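**December 22, 2022**
Beverage storage trial, Vimusska line. Entry by Mafalda Torres.

The second set of tea samples was received from Henberg this morning and entered in the register under lot 517. Reginald Wojcik checked the seals before the bottles were released to the room. Two labels had been printed with the wrong lot number; these were corrected by hand and initialed. The long white table is to be kept for this trial until the February review.
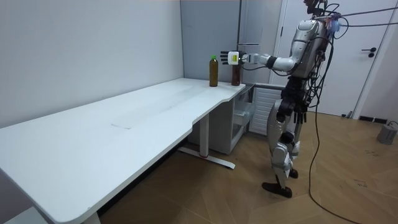
Color remains the main point of interest in this lot. Jaruwan Sukprasert has asked that each sample be compared against the printed card under the same light, with the card held behind the bottle. The amber-brown liquid in the bottle with the green cap is clearly lighter than the reddish-brown one standing near it, and the two should be entered on separate lines of the color sheet. The word "brown" alone will not be accepted.

Portions for tasting remain at 60 mL. Hằng Sầm requests that the remainder be returned to the cold cabinet and the time written on the sheet.

Open items:

- Obtain a new color card from Ollix; the present one is faded along one side.
- Kenji Abernathy to confirm whether lot 81 may be discarded.
- Caps to be wiped before bottles are returned.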